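Virport abre un taller para enseñar tareas a un robot desde el mando

En el taller de Virport, un antiguo almacén de Varnness, casi nadie escribe código por las mañanas. Se ponen los auriculares, agarran dos mandos y recogen mesas. Una y otra vez, con paciencia de pianista, hasta que el movimiento sale limpio. De esas repeticiones aprende Bite, el programa de control que el equipo prepara desde febrero y que acaba de abrir sus sesiones al público.

La idea es sencilla de contar y bastante más difícil de hacer bien. Una persona maneja a distancia un brazo, primero en simulación y después en el taller, y el sistema guarda cada gesto: por dónde se acerca la pinza, cuándo frena, en qué momento cierra. Con suficientes demostraciones de la misma tarea, el programa empieza a resolverla por su cuenta, también cuando los objetos cambian de sitio.

«Lo emocionante es que quien enseña no tiene por qué saber programar», explica Yaa Kwofie, responsable de las sesiones. «Ha venido gente que lleva media vida sirviendo mesas y sus demostraciones son una maravilla. Saben por dónde entrar, saben qué se aparta primero. Eso se nota muchísimo en lo que aprende el robot».

Kwofie pide 50 demostraciones por tarea antes de lanzar el primer entrenamiento. Para las más enrevesadas, la cifra sube hasta 200. Cada intento dura lo que dura: hay quien despacha un objeto en 35 segundos y quien necesita el triple, y las dos velocidades sirven, siempre que no haya titubeos largos con la pinza en el aire. Los intentos fallidos también se guardan, en una carpeta aparte, porque Kiros Demissie quiere usarlos más adelante para enseñar a Bite a corregirse.

Demissie llegó a Virport para montar la parte de mando a distancia y habla de ella con un entusiasmo contagioso. Los dos mandos se reparten el trabajo: el derecho lleva la posición de la muñeca y el izquierdo, el giro y la apertura de la pinza. En las primeras versiones todo iba en una sola mano y los principiantes acababan agotados. «El cambio fue de un día para otro», recuerda. «La gente dejó de mirar el mando y empezó a mirar la mesa».

El retardo sigue siendo el gran asunto pendiente. En el taller se trabaja con cable y la respuesta es buena, pero el equipo quiere que cualquiera pueda enseñar desde su casa, y ahí la conexión manda. Sylvie Kowalchuk ha pasado el invierno probando una ayuda visual que dibuja en pantalla hacia dónde irá la pinza un instante antes de que se mueva. Los resultados, dice, son desiguales: ayuda mucho en los desplazamientos amplios y estorba en los agarres finos.

El grueso de las lecciones se da en Curkuretti, el simulador propio, una colección de habitaciones sencillas con muebles de casa y objetos que aparecen mezclados sobre la mesa. Los gráficos son modestos a propósito. Un entorno ligero permite reiniciar el ejercicio al instante, cambiar las cosas de lugar y repetir, y además funciona en ordenadores normales y corrientes.

Uno de los ejercicios que más gustan en las sesiones abiertas es el de la habitación de la pared roja. Sobre la mesa blanca hay una lámpara y una raqueta de tenis que queda en parte bajo la pantalla. La consigna es sacar la raqueta por el mango sin rozar la lámpara, y da para conversación: ¿se tira en horizontal, se levanta primero el extremo, se aparta antes la lámpara? Cada persona lo resuelve a su manera, y esa variedad es precisamente lo que busca el equipo.

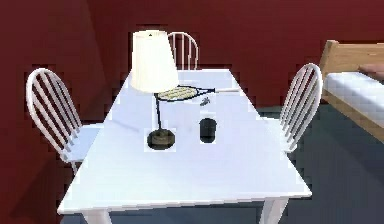 La habitación de la pared roja, en el simulador Curkuretti. Virport

«Yo tiré del mango con toda mi confianza y me llevé la lámpara por delante», cuenta entre risas Birutė Toom, profesora de instituto jubilada y asistente a una de las primeras sesiones. Volvió la semana siguiente, y la otra también. Ahora ayuda a los recién llegados con los mandos y tiene su propia técnica, que consiste en llegar desde atrás, muy despacio, y no cerrar la pinza hasta que la muñeca está quieta del todo.

El paso a la máquina real llega después. El taller cuenta con 2 brazos montados junto a mesas parecidas a las del simulador, y allí se repiten en vivo las lecciones que mejor han funcionado. Sarmīte Sproģis, que dirige esa fase, advierte de que el salto no es automático. El roce, el peso y la holgura de las articulaciones obligan a añadir demostraciones hechas sobre el propio brazo, unas veces con los mandos y otras guiándolo directamente con las manos.

Este segundo método es el favorito de Sproģis. El brazo se deja mover casi sin resistencia, se le lleva hasta el objeto y se le acompaña en el recorrido completo. «Es lo más parecido a coger a alguien de la mano para enseñarle a escribir», dice.

Las sesiones abiertas son gratuitas, empiezan a las 10 de la mañana y no exigen experiencia previa. Las plazas se reservan en la recepción del taller de Varnness. Virport prevé añadir en los próximos meses ejercicios de cocina y de doblado de ropa, y Toom ya se ha apuntado a los dos.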